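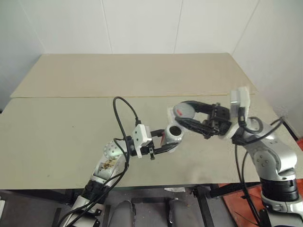
트루코프 마을 도서관, 9월부터 '씨앗 서가' 문 연다
토종 콩과 호박 씨앗 136종 무료 대출, 수확 뒤 씨앗으로 반납

책을 빌리러 갔다가 강낭콩을 들고 나오는 도서관이 생긴다. 트루코프 마을 도서관이 9월부터 1층 열람실 안쪽에 씨앗 서가를 열고 주민에게 채소와 꽃 씨앗을 빌려준다. 대출은 무료이고 연체료도 없다. 봄에 심어 가을에 거둔 다음, 받아 둔 씨앗 일부를 봉투에 담아 돌려주면 된다.

첫 목록에 오른 씨앗은 모두 136종이다. 콩류가 가장 많고 호박과 오이, 토마토, 상추가 뒤를 잇는다. 꽃은 금잔화와 수레국화, 접시꽃처럼 씨를 받기 쉬운 것부터 골랐다. 기자가 미리 받아 본 목록은 이름만 읽어도 즐거웠다. '할머니 앞치마콩', '늦잠호박', '우물가 상추'까지, 종묘상 카탈로그에서는 한 번도 본 적 없는 이름이 줄줄이 이어진다. 마을 사람들이 집집마다 부르던 이름을 그대로 적었다고 한다.

씨앗을 모은 사람은 도서관 사서 로마나 쿠비체크 씨다. 시작은 책 기증 상자였다. 2년 전 겨울, 오래된 원예책을 정리하다가 책갈피 사이에서 종이봉투 하나가 떨어졌는데 안에 얼룩무늬 콩이 들어 있었다는 것이다. 봉투 겉에는 연필로 '남쪽 울타리, 좋음'이라고만 적혀 있었다. 쿠비체크 씨는 그 콩을 집 화분에 심었고, 싹이 났다!

"열 알을 심어서 네 알이 올라왔어요. 그날 출근해서 보는 사람마다 붙잡고 얘기했죠. 그랬더니 다들 자기 집 서랍에도 그런 봉투가 있다는 거예요. 다음 주부터 책상 위에 봉투가 쌓이기 시작했습니다."

이렇게 들어온 봉투가 지금까지 673개다. 같은 품종이 겹친 것도 있고 너무 오래되어 싹이 트지 않은 것도 있어서, 젖은 종이 위에 올려 발아를 확인하고 이름을 맞춰 보는 데 두 해가 걸렸다. 품종을 가려내는 일에는 은퇴한 농업학교 교사 카지미르 소콜 씨가 힘을 보탰다. 소콜 씨는 콩 꼬투리만 보고도 어느 골짜기에서 온 것인지 짐작하는 사람으로 마을에서 통한다. 본인은 손을 내저었다. "절반은 틀립니다. 심어 봐야 알아요."

서가는 새로 짜지 않았다. 전산화 이후 창고에 있던 도서 목록 카드함을 꺼내 닦고 경첩을 갈았다. 카드가 꽂혀 있던 자리에 이제 씨앗 봉투가 꽂힌다. 서랍은 모두 22칸. 분류는 가나다순 대신 심는 달을 기준으로 했다. 2월 서랍을 열면 고추와 토마토가 나오고, 4월 서랍에는 호박과 오이가, 10월 서랍에는 마늘과 누에콩이 들어 있는 식이다. 초보자도 오늘 무엇을 심을 수 있는지 바로 알 수 있다. 기자도 4월 서랍을 열었다가 한참을 못 닫았다. 봉투마다 손글씨가 다 다른데, 그걸 하나씩 읽는 재미가 보통이 아니다.

봉투 뒷면에는 기록란이 있다. 심은 날, 싹이 난 날, 첫 수확, 그리고 '하고 싶은 말'. 마지막 칸은 비워 두어도 되지만 시험 재배에 참여한 주민들은 대부분 무언가를 적어 냈다. "달팽이가 먼저 먹음." "물을 자주 주지 말 것. 두 번 죽였음." "수프로 끓이면 색이 빠지지만 맛은 그대로." "우리 애가 처음으로 콩을 먹었습니다." 쿠비체크 씨는 이 기록도 씨앗과 함께 다음 사람에게 넘긴다고 했다. 도서관 책에 남의 밑줄이 있으면 곤란하지만 여기서는 밑줄이 많을수록 좋다는 설명이다.

시험 재배는 지난봄 열일곱 가구가 맡았다. 집 마당이 있는 집도 있었지만 창가 화분이나 발코니에서 기른 집도 있었다. 볼사이드 거리의 아파트 4층에 사는 비에라 루카치 씨는 발코니 난간을 따라 덩굴콩을 올렸다. 흙을 만져 본 것이 초등학교 이후 처음이었다고 한다. "6월에 꽃이 빨갛게 피니까 지나가는 분들이 위를 올려다보셨어요. 아래층 분은 덩굴이 내려오면 자기 집 쪽으로 보내 달라고 하시고요. 그래서 정말 보내 드렸습니다." 두 집은 가을에 콩을 나눠 먹었고, 씨앗은 봉투 하나에 두 사람 이름을 나란히 적어 반납했다.

모든 집이 잘된 것은 아니다. 라데크 슈테파네츠 씨는 멜론을 골랐다가 한 개도 거두지 못했다. 꽃은 피었는데 열매가 주먹만 해진 뒤 더 자라지 않았다. 그래도 반납일에 빈 봉투를 들고 왔다. 도서관은 이것도 정식 반납으로 처리했다. 규정에도 들어 있다. 씨앗을 돌려주지 못하면 기록만 내도 된다. 슈테파네츠 씨가 '하고 싶은 말' 칸에 적은 내용은 뒷면을 넘어 별지까지 이어졌는데, 내년에 멜론을 고를 사람이라면 꼭 읽어 볼 만하다. 그는 올해도 멜론에 도전하겠다고 했다.

이용 방법은 간단하다. 도서관 회원증이 있으면 한 번에 세 종까지 빌릴 수 있고 한 봉투에는 콩류 열 알, 작은 씨앗은 작은 숟가락 하나 분량이 들어간다. 회원증이 없는 사람은 안내대에서 바로 만들 수 있다. 초보자에게는 강낭콩, 상추, 금잔화를 권한다. 호박과 오이는 가까이 심은 다른 품종과 쉽게 섞이기 때문에 씨를 받을 생각이라면 사서에게 먼저 문의하는 편이 좋다. 꽃에 종이봉지를 씌우고 손으로 꽃가루를 옮기는 방법을 그 자리에서 알려 준다. 겨울 동안 씨앗은 어둡고 서늘한 곳에 두어야 하며, 유리병에 넣을 때는 완전히 말린 뒤 뚜껑을 닫아야 한다.

개관 날에는 작은 행사도 열린다. 오전 10시에 소콜 씨가 씨 받는 법을 시연한다. 토마토 씨를 물에 담가 겉의 미끈한 막을 없애는 과정과 마른 꼬투리를 자루에 넣고 터는 과정을 직접 해 볼 수 있다. 어린이는 헌 악보와 지도로 씨앗 봉투를 접는다. 점심에는 오렌 제과점이 호박씨 빵을 굽고, 슈테파네츠 씨는 자기가 멜론만 못 기르는 사람이 아니라는 것을 보여 주겠다며 직접 거둔 콩으로 수프를 끓인다. 냄비가 비면 끝이니 서두르는 것이 좋겠다. 그릇은 각자 가져와야 한다.

오후에는 씨앗 맞교환 탁자가 차려진다. 집에 있는 씨앗을 가져와 다른 사람 것과 바꾸는 자리로, 품종 이름을 몰라도 괜찮다. 어디서 얻었는지, 언제쯤 거두었는지만 적어 오면 된다. 종묘상에서 산 씨앗 가운데 잡종 1세대로 표시된 것은 다음 해에 같은 모양이 나오지 않아 받지 않는다. 이웃 마을 심코에서도 오래된 양귀비와 파스닙 씨앗을 들고 참가하기로 했다. 심코 주민 모임을 이끄는 다니차 후데츠 씨는 전화 통화에서 벌써 들떠 있었다.

"저희 마을에는 흰 당근이 있어요. 제가 어릴 때는 집집마다 길렀는데 이제 두 집만 남았습니다. 그중 한 집이 우리 집이고요. 한 봉투라도 다른 마을 서랍에 들어가 있으면 밤에 잠이 잘 올 것 같아요. 우리 밭에 무슨 일이 생겨도 거기 있으니까요."

후데츠 씨의 말대로 같은 씨앗을 여러 곳에 나누어 두는 것은 도서관이 가장 신경 쓰는 부분이기도 하다. 품종마다 한 봉투는 대출하지 않고 따로 보관하고, 해마다 순서를 정해 새로 심어 씨를 갱신할 계획이다. 갱신용 텃밭은 도서관 뒤편, 예전에 자전거 보관대가 있던 자리에 만들었다. 아직은 두둑 네 개가 전부지만 울타리 쪽에는 벌써 덩굴이 허리 높이까지 올라와 있다. 책갈피에서 떨어졌던 바로 그 얼룩콩의 자손이다. 도서관은 이 콩에 봉투에 적혀 있던 글귀를 따서 '남쪽울타리'라는 이름을 붙였다.

원래 봉투의 주인은 아직 찾지 못했다. 원예책은 여러 집의 책이 한꺼번에 들어온 상자에 섞여 있었고 안쪽에 이름도 없었다. 쿠비체크 씨는 봉투를 유리 액자에 넣어 카드함 위에 걸어 두었다. 연필 글씨를 알아보는 사람이 있으면 안내대에 말해 달라고 한다. 기자가 도서관을 찾은 날 오후에도 한 이용객이 액자 앞에서 안경을 고쳐 쓰며 한참을 들여다보다가, 글씨는 모르겠고 콩은 어릴 때 먹던 것 같다며 대출 예약을 하고 갔다.

씨앗 서가는 도서관 운영 시간에 함께 문을 연다. 가을에 심을 수 있는 마늘, 누에콩, 시금치, 수레국화는 개관 날부터 대출이 가능하고, 나머지 품종은 심는 달에 맞추어 예약을 받는다. '남쪽울타리' 콩은 내년 4월 서랍에 들어간다. 전체 목록은 안내대에 인쇄본으로 비치되어 있으며, 집에서 잠자는 씨앗을 기증하려는 사람은 종이봉투에 담아 반납함 옆 양철통에 넣으면 된다. 비닐봉지는 습기가 차기 쉬워 피해 달라고 도서관은 당부했다.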